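The woman who keeps the kettle on in Elton

She asked me not to use her name, and then she gave me cake, so I feel doubly bound to keep the promise. Half of Elton will know who she is by the end of the first paragraph anyway. She is the one who runs the mending evenings above the old feed store on the Rajan road, and she has been at it for longer than most of us have owned a sewing kit.

I had meant to stay for an hour. I got there a little after four in the afternoon, in that gray part of November when you want lamps on already, and I drove home well past supper with a coat button reattached and a jar of something pickled on the passenger seat.

"You were going to lose that button," she told me, while I was still hunting for my pen. "Take it off. We can talk while I do it."

So that's how we talked, with my coat across her knees. She grew up out past Furkura, on a place with more fence than grass, the second youngest in a house where clothes came down the line until they gave out. Her grandmother did the mending at the kitchen table after the dishes, and the children were allowed to stay up as long as they threaded needles.

"I thought it was a treat," she said. "I was maybe six. It took me years to see that she couldn't make out the eye of the needle anymore and she'd found a way to get us to do it without saying so. And we'd have sat there till midnight! We fought over who got the blue thread."

She didn't sew at all for a long stretch of her life. She worked in the office of a trucking company, she married, she raised two boys who went through knees like you wouldn't believe, and she bought new pants like everybody else. I asked whether she felt bad about that and she looked at me over her glasses.

"No. I was tired. I don't have any patience with people who make you feel bad about pants."

What brought her back was a quilt. It had belonged to that same grandmother, and it came to her in a garbage bag after a cousin cleaned out a closet, with one whole side worn to the batting. She took it to a shop in Praveo, where a very polite young man told her it would cost more to repair than it was worth. She says she wasn't angry with him. He had given her a fair answer to the question of what it would sell for, and she drove home with the quilt on the seat beside her and the belt across it, like a passenger.

It took her a winter and part of a spring. She made most of the mistakes you can make. She used the wrong thread and it cut through the old cotton, and she had to pick it all out again. She patched one corner with a flannel that shrank the first time it got washed, so the corner still puckers, and she showed me the pucker with something close to pride.

"I could fix that," she said. "I've known how to fix it for a long time now. I like it there."

A neighbor saw the quilt on the line and asked if she could do a tablecloth. Then somebody's sister had a tablecloth too, and after that a band uniform, and she noticed she was doing everybody's mending for free and missing her programs. That was when she decided that people had better come and learn to do it themselves.

The first evening drew six people, counting her. They met in her dining room and one of them was her husband, who had been told to look interested. He has since become quite good at zippers (she says better than she is, though she lowered her voice for that part). When the dining room got too small they asked about the space over the feed store, which had been sitting closed up with old seed catalogs in it. The rent is low and the stairs are steep. There is a piano up there that can't be got down again without taking out a window, and they use it to lay out patterns.

I wanted to know what people bring, thinking I would hear about wedding dresses. She laughed at me.

"Jeans," she said. "Jeans, jeans, jeans. The inside of the thigh. Then dog beds. Then the one sweater."

The one sweater, she explained, is the sweater a person carries in under their arm, not in a bag, and doesn't put on the table right away. They'll ask about a hem first. They'll have some coffee. Somewhere in the second hour it comes out, and it belonged to a father or a friend, and the moths have been in it. She has learned not to reach for it. She waits until it's handed over, and if it isn't handed over that night she says nothing, and quite often it comes back up the stairs the next time.

I asked if anyone cries. "Well, sure," she said. "People cry at the dentist."

She keeps a ledger, an actual green one, where each finished piece gets a line. Last year's pages ran to 206 entries and the year before that to 167, and she's a little suspicious of the difference because there was a teenager last year who entered each of his socks by itself. She let it stand. He had done them well, she said, with a proper woven darn, and when you have darned a sock heel for the first time you feel you've earned a line for it.

The teenagers have been the surprise. She had been expecting women her own age, and she got some, and is fond of them. But the young ones come in with jackets they want to look more mended than they need to be, big bright stitches in orange and pink, and at first it bothered her. Her grandmother's whole aim was for you not to see it. A good darn was one you had to hunt for.

"I said that to one girl, I said, honey, don't you want it to match? And she said, no, I want people to know I did it. I went home and thought about that. My grandmother did that work every night of her life and you can't find it anywhere. I've looked."

She was quiet for a bit after that and bit off the thread on my button, which I'm sure she tells other people not to do.

We got onto supplies next, and here I have to admit she lost me a few times. She has strong feelings about needles. She buys them in quantity and gives them away, on the grounds that most people who think they can't sew are using a needle that has been in a drawer since they moved in. Thread she will take from anyone, though she gives it a tug first and plenty of it fails. Everything that comes up the stairs gets sorted before it goes on the shelves, and she is particular about like going with like, flat, in something you can see into.
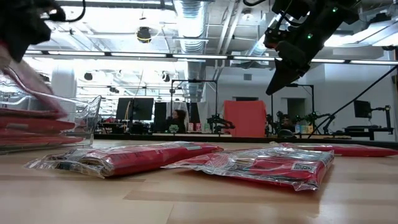 Sorting by color: the reds, some in the clear bin and some still on the table.

"If you can't see it you'll buy it again," she said. "I had a closet at home where I found four of the same gray. I don't even like gray."

I asked what she would tell somebody who has never picked up a needle and has a pile of things at the back of a chair. I think I was asking for myself. She said to start with something you don't love. A dish towel would do, or a pillowcase. Put a hole in it if it hasn't got one. Do it in the evening with the radio going and a good light over your shoulder, and when it comes out ugly, use it anyway, because a towel with a lump in it dries a plate just fine. Leave the one sweater alone until you've done a few towels.

She would like to find somebody to take over the key eventually. She isn't in a hurry about it, but the stairs aren't getting any shallower, and she has her eye on a person or two who don't know it yet. In the meantime there's a radiator up there that needs bleeding, and a box of men's shirts that somebody left on the landing without a note, good cotton, every one of them missing its cuffs. She's been turning over what might be done with those. She thought aprons, possibly, and then she got up to see about the kettle and came back with the shirts to show me.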